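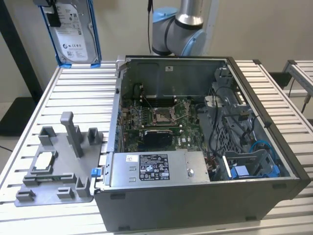 Torbjørn Lundgren wrote to ask why a desktop computer needs such a large box when a phone does the same sort of work in a pocket. The short answer is that a desktop is built from separate parts, and separate parts need room. The long answer takes up the rest of this page.

## The case

The box is called the case. A tall, narrow one is called a tower. The outside is a shell, and the inside is a metal frame called the chassis (say "CHASS-ee"). Parts are fastened to the chassis with screws or plastic clips.

One side panel comes off. People who work on a tower often lay it down with the open side facing up, as with the Dell tower at the top of the page. Parts can then be reached from above, and a dropped screw is less likely to roll out of sight.

## The motherboard

The large green board is the motherboard. Motherboards come in other colors too, and the color makes no difference to how they work. A motherboard has thin metal lines on it called traces. Electricity travels along the traces from one part to another, much as cars travel along streets. Many traces are buried between the layers of the board, so only a few of them show.

The board also holds a lot of small components. Some of these are capacitors. A capacitor stores a little electric charge and lets it go again very quickly, and this keeps the supply of power smooth.

## The socket

The processor, or CPU, is the part that follows instructions. Adding two numbers is an instruction. So is comparing two letters to see if they match. A game or a drawing program is made of huge numbers of instructions like these.

The CPU sits in a socket. The socket in this tower is empty, so its metal frame and lever are easy to see. The frame presses the CPU down, and the lever holds the frame shut. When there is a CPU in place, a block of metal called a heat sink normally goes on top of it, often with a fan. A working CPU gets hot, and the heat has to be carried away.

A computer with no CPU can't start.

## The memory slots

Near the socket is a row of long, thin slots with white and black latches. They are for memory, also called RAM. RAM holds whatever the computer is using at the moment: the page you are reading, the picture you are drawing. When the power goes off, RAM forgets all of it. Work that hasn't been saved is lost.

The slots in this tower are empty as well. A stick of memory is pushed straight down into a slot, and the latch grips the end of it. There is a notch in the bottom edge of the stick, which stops it from going in backward.

## The graphics card

A graphics card works out what color each dot on the screen should be. The dots are called pixels. The small black card below the socket is a graphics card, and it stands in an expansion slot. Expansion slots are for adding extra abilities to a computer. Larger graphics cards have their own fans and can be longer than your forearm.

## The power supply

The silver box is the power supply. Electricity from a wall outlet is alternating current, which changes direction many times each second. Computer parts need direct current, which flows one way only, and at a much lower voltage. The power supply changes one into the other.

The black label on it is a regulatory label. Labels of this kind show which safety rules a device has been tested against.

**Safety rule:** never open a power supply, even one that is unplugged. Parts inside it can hold a dangerous charge for a long time. Adults who repair computers for a living leave it shut too.

## The drives

RAM forgets, so a computer needs something that remembers. A hard drive stores files on spinning disks coated with magnetic material. The common desktop size is called 3.5-inch, after the width of the disks it was first made for. The drive itself is wider than that.

Drives are kept in a drive cage. The cage in this tower is made of metal and plastic, and the metal has holes in it. Holes let air through and make the cage lighter. At the lower right corner is a blue sled. A sled is a tray that holds a drive and slides into a bay, a little like a drawer.

## The cables

Two kinds of cable matter most to a hard drive. A power cable brings electricity. A data cable carries the information. The curly blue one by the cage is a SATA cable, which is a data cable. Its plug is shaped like a flattened letter L, so it fits only one way around.

Cables take up a surprising amount of space. They have to be long enough to reach, but they shouldn't touch a fan.

## Back to the question

A phone has a processor, memory, storage and a power source as well. They are packed tightly together, and many are soldered in place. Soldered parts are joined with melted metal and are hard to swap. In a tower, most parts can be taken out and replaced one at a time. The space between them also lets air move, so the parts stay cooler.

## Words to know

- **Bay** – a space in the case where a drive fits
- **Chassis** – the metal frame inside the case
- **CPU** – the part that follows instructions
- **Expansion slot** – a place to plug in an extra card
- **RAM** – memory that is cleared when the power goes off
- **SATA** – a type of connection for drives
- **Trace** – a thin metal line that carries electricity on a board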